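カテゴリ:自動化・ロボット｜読みもの
この記事は約3分で読めます

「袋ものが取れます」をどこまで信じるか ― Killanoのハンドグリッパー貸出キット

7月に入ってから、Killanoの貸出キットについての問い合わせが続いている。人が手に持って作業し、その動きをカメラで記録してロボットの学習に使う、あの手のグリッパーである。売り文句は「薄物・袋物に強い」。包装ラインを抱える読者が気にするのはよくわかるし、こちらも気になったので2週間借りてみた。

先に不満から書く。カタログには把持の成功率がひとつ大きく載っているが、何をどう置いて試したのかがどこにもない。販売を担当するCindisのウナイ・エスコバルさんに尋ねたところ、「代表的な包装材で測った値です」という返事だった。代表的とは何か。厚手のレトルト袋と、空になってくしゃくしゃになった菓子袋とでは、相手としてまるで別物だ。試験条件の一覧をお願いしてあるが、締め切りまでには届かなかった。

そこで自分たちでは、透明なフィルムの袋を中心に試した。机に白いシートを敷き、袋をつまんで持ち上げ、離す。それだけの作業を繰り返す。地味だが、この機種を選ぶ理由がここにしかないのだから仕方がない。 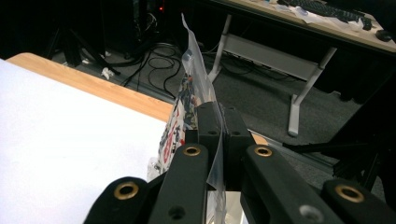

挟む力そのものに文句はない。爪の先が平たく合わさるので、しわの寄ったところを狙えばフィルムはきちんと止まる。困るのは、ぴんと張った面から取ろうとしたときだ。爪が滑って袋ごと逃げていく。手で持っている人間は無意識に角度を変えてしわを作りにいくのだが、その小細工まで含めて学習データになる。ロボットアームに載せたとき同じ小細工ができるかどうか、Killanoの資料は一行も触れていない。

もうひとつ、透明な袋はカメラにとって厄介だ。光の反射と中の印刷ばかりが目立ち、袋の縁がどこなのか、映像を見返しても迷う場面が多かった。試用に付き合ってくれたモフシン・ガベルさんは「人間が迷う映像で機械を教えるのは気が進まない」と言う。同感である。付属の処理ソフトは、今回の記録2958件のうち326件を「要確認」に振り分けた。正直な仕様だとは思うが、確認するのは結局こちらの人間で、その手間は見積書のどこにも出てこない。

比較のために挙げておくと、Hegartyの同種のキットは爪が柔らかく、張った面にはやや強い。かわりに開閉が重く、午後になると手首にくる。袋専用と割り切るならKillano、いろいろなものを触らせるならHegarty、というのが今のところの感触だ。ただし、どちらも長期の摩耗は見ていない。

契約まわりでは、保守が別料金になっている点に注意してほしい。爪の交換が消耗品扱いなのか修理扱いなのか、Cindisの窓口で二度聞いて二度違う答えが返ってきた。契約前に書面でもらうことを強くすすめる。また、記録したデータの保管先は初期設定だとCindis側のサーバーになっている。社内に置きたい場合は申し込み時に指定が必要で、あとからの変更には手数料がかかるそうだ。

導入を急ぐ理由がないなら、試験条件が公開されるまで待っていいと思う。急ぐなら短期で借り、自社の袋で、自社の照明の下で試すこと。カタログの袋はあなたの現場の袋ではない。

次号では、イエスティン・ゴフさんがPrornanoの定額サポートを取り上げる予定。解約条件の読みにくさについて、すでに長いメモが届いている。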